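생활과학개론 강의 자료 4주차
의류 소재와 세탁 관리
작성일 2020년 3월 4일

1. 이번 주 범위

지난주에는 섬유의 분류를 다루었다. 이번 주는 같은 섬유가 실이 되고 천이 된 다음 세탁 과정에서 어떻게 변하는지를 본다. 교재 58쪽부터 70쪽까지가 해당 부분이며, 염색 견뢰도 표는 시험 범위에 들어간다. 방적 공정은 읽어만 두면 된다.

2. 면 섬유의 성질

면은 셀룰로오스가 주성분인 식물성 섬유이다. 흡습성이 좋고 알칼리에 강하여 일반 세제로 세탁할 수 있다. 젖었을 때 강도가 오히려 높아지는 점이 레이온과 다르다. 레이온은 같은 셀룰로오스 계열이지만 젖으면 강도가 크게 떨어지므로 비벼 빨지 않는다.

면의 단점은 구김과 수축이다. 수축은 두 가지로 나누어 이해한다. 이완 수축은 제직이나 편성 때 당겨진 실이 물을 만나 원래 상태로 돌아가면서 생긴다. 팽윤 수축은 섬유가 물을 흡수해 굵어지면서 실의 굴곡이 커지고, 그만큼 천의 길이가 줄어드는 현상이다. 첫 세탁에서 가장 많이 줄어드는 것은 이완 수축의 영향이 크다.

3. 편성물과 직물

직물은 경사와 위사가 교차한 구조이고, 편성물은 고리가 이어진 구조이다. 편성물은 신축성이 좋고 구김이 덜 가지만 형태 안정성이 낮다. 젖은 편성물을 옷걸이에 걸면 물의 무게로 길이 방향으로 늘어난다. 평평한 곳에 뉘어 말리라는 표시가 니트류에 자주 붙는 까닭이다.

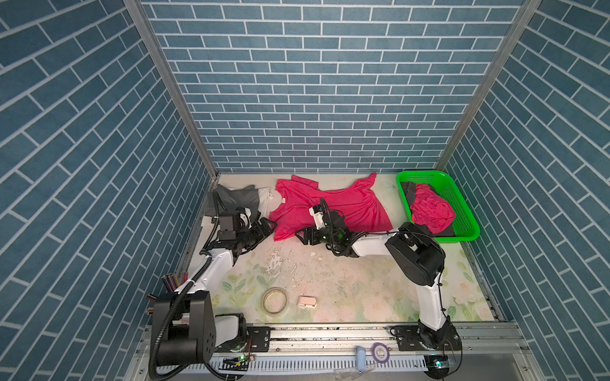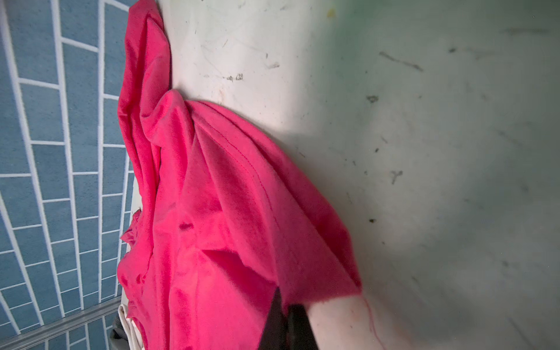 염료와 섬유의 결합 방식은 색 빠짐의 정도를 좌우한다. 직접 염료는 섬유와의 결합이 약해 물에 잘 빠지고, 반응성 염료는 공유 결합을 이루어 견뢰도가 높다. 다만 반응성 염료로 염색한 천도 수세가 부족하면 결합하지 못한 염료가 남아 첫 세탁 때 물이 든다. 사진의 옷과 같은 진한 분홍색 의류는 처음 몇 번은 흰옷과 분리해서 세탁하는 것이 원칙이다. 이염은 젖은 채로 겹쳐 둘 때도 일어나므로 탈수가 끝나면 바로 꺼낸다.

4. 세제와 물

계면활성제는 친수기와 친유기를 함께 가진 물질이다. 오염 표면에 친유기가 붙고 친수기가 물 쪽을 향하면서 오염이 떨어져 나온다. 농도가 임계 미셀 농도를 넘으면 세제를 더 넣어도 세척력은 크게 늘지 않고 헹굼만 길어진다.

경수에서는 비누가 칼슘 이온, 마그네슘 이온과 결합해 찌꺼기를 만든다. 합성 세제에 연수제를 배합하는 것은 이 때문이다. 효소 세제는 단백질 오염에 효과가 있으나 양모와 견에는 쓰지 않는다.

5. 취급 표시 읽기

물통 그림 안의 숫자는 물의 최고 온도이다. 삼각형은 표백, 다리미 그림은 다림질, 원은 드라이클리닝에 관한 표시이다. 건조 표시는 나라마다 모양이 조금씩 다르므로 수입 의류는 따로 확인한다. 표시가 서로 다른 소재를 합친 옷은 가장 약한 소재를 기준으로 한다.

6. 실습 안내

실습에는 Gonex 면 시험포와 Urnia 중성 세제를 쓴다. 시험포는 한 조에 5장씩 나누어 준다. 세탁 전에 경사 방향과 위사 방향에 각각 기준선을 긋고 길이를 잰다. 건조 후 같은 선을 다시 재서 수축률을 구한다.

수축률(%) = (세탁 전 길이 - 세탁 후 길이) ÷ 세탁 전 길이 × 100

기준선은 유성 펜으로 긋되 천의 가장자리에서 충분히 안쪽으로 들어와 긋는다. 건조는 약 11시간을 잡고, 측정 전에는 천을 당기지 않는다. 다림질한 시험포는 결과에서 제외한다. 보고서에는 측정값 원본과 계산 과정을 모두 적고, 경사와 위사의 차이를 직물 구조와 관련지어 설명한다.

7. 읽을거리와 과제

Grerholm 자료집의 수축 시험 부분을 읽고 이완 수축과 팽윤 수축의 차이를 한 쪽 이내로 정리한다. 집에 있는 옷 한 벌을 골라 혼용률과 취급 표시를 옮겨 적고, 표시와 소재가 맞는지 검토한 내용을 덧붙인다. 제출은 다음 수업 시작 전까지이며, 손으로 쓴 것도 받는다. 5월에 있을 발표의 조 편성은 6주차에 한다.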